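Capítulo 5
De dónde salen los ejemplos

5.1 El armario como unidad de medida

Los cuatro capítulos anteriores han tratado los datos como los trata casi toda la literatura: como algo que ya estaba allí cuando llegó el investigador. Se cargan, se normalizan, se reparten entre entrenamiento y validación y, si el ánimo acompaña, hasta se miran. Este capítulo se ocupa de la parte anterior, la que en los artículos cabe en media frase («se recogieron 300 demostraciones») y en la vida real ocupa un trimestre, dos riñones y la paciencia de quien comparte oficina.

Llamaremos demostración al registro completo de una tarea ejecutada una vez, desde una posición inicial admitida hasta una final reconocible: lo que vieron las cámaras, lo que midieron las articulaciones y la orden que se dio en cada instante. La definición parece inofensiva. El lector comprobará en el ejercicio 5.2 que «reconocible» puede mantener ocupadas a dos personas adultas durante una tarde entera.

Tomemos la tarea que nos acompañará hasta el apartado 5.6: guardar archivadores en un armario bajo. Un niño la resuelve sin instrucciones y sin entusiasmo. Para el sistema que ha de aprenderla, en cambio, hay una puerta que gira sobre bisagras, una balda que queda a la sombra del tablero superior y unos objetos anchos, rígidos y casi iguales entre sí, que se dejan agarrar mal por cualquier lado. El armario de oficina tiene además la virtud pedagógica de estar ya comprado.

El protocolo que seguiremos es el de Inia, el proyecto que coordinaba Malathi Kandasamy. Su primera versión ocupaba nueve páginas y prohibía expresamente cerrar la puerta con el pie. La segunda añadía que tampoco con la rodilla. De cada sesión se guardan varios puntos de vista, porque lo que una cámara situada a la altura de la cabeza muestra con claridad suele quedar fuera del alcance de otra montada en la muñeca, y viceversa.
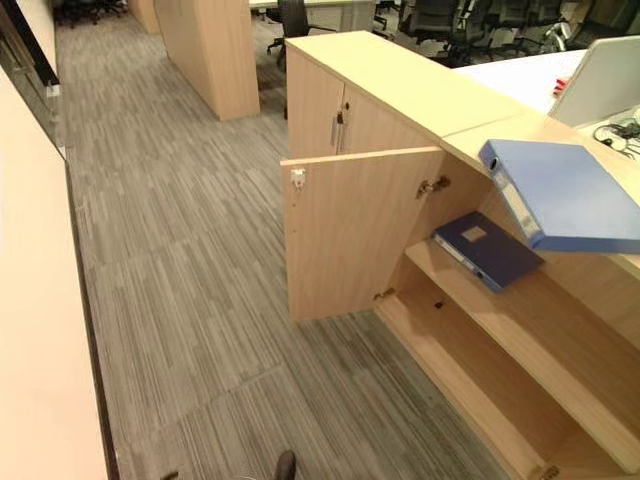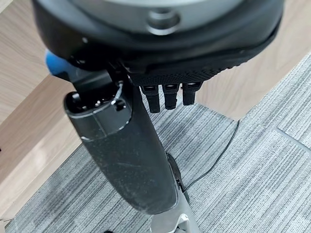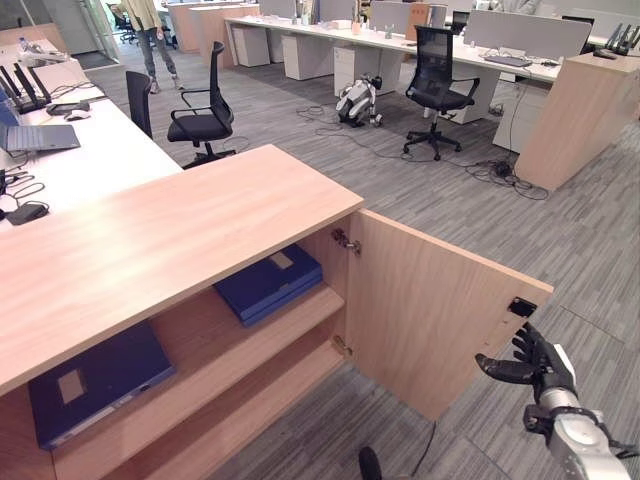 Figura 5.1. El armario y su entorno durante la recogida de ejemplos.

5.2 Qué se guarda y qué se tira

La primera tentación del principiante es conservar solo las ejecuciones limpias. Raphaël Charpentier, que revisó a mano las 491 tomas de la primera campaña de Inia, dio por buenas 87 y se fue a casa satisfecho. El modelo entrenado con ellas guardaba archivadores con verdadera elegancia, siempre que el archivador estuviera donde debía. En cuanto se desplazaba un palmo, la mano cerraba los dedos sobre el aire y daba la labor por concluida, actitud que todos hemos visto en algún colega pero que no conviene automatizar.

Lo que faltaba en aquel conjunto eran las correcciones: el agarre torcido que se rehace, la aproximación que se interrumpe y vuelve a empezar. Una toma con un error enmendado enseña a salir del error; una con el error sin enmendar enseña, con la misma eficacia, a cometerlo. De ahí que distingamos tres etiquetas, que el lector hará bien en fijar antes de grabar nada:

Limpia: la tarea termina y no hubo rectificaciones.
Corregida: la tarea termina tras una o más rectificaciones del operador.
Fallida: la tarea no termina, o termina de un modo que el protocolo no reconoce.

Las fallidas no se borran. Se archivan aparte, con su motivo escrito en palabras corrientes. «Raro» no es un motivo, aunque en los registros de Inia aparezca con una frecuencia que Kandasamy prefería no comentar en público.

Queda por decidir quién asigna la etiqueta. El operador recuerda lo que quiso hacer; el revisor solo ve lo que quedó grabado. El apartado siguiente compara ambos criterios y propone una forma de medir su desacuerdo.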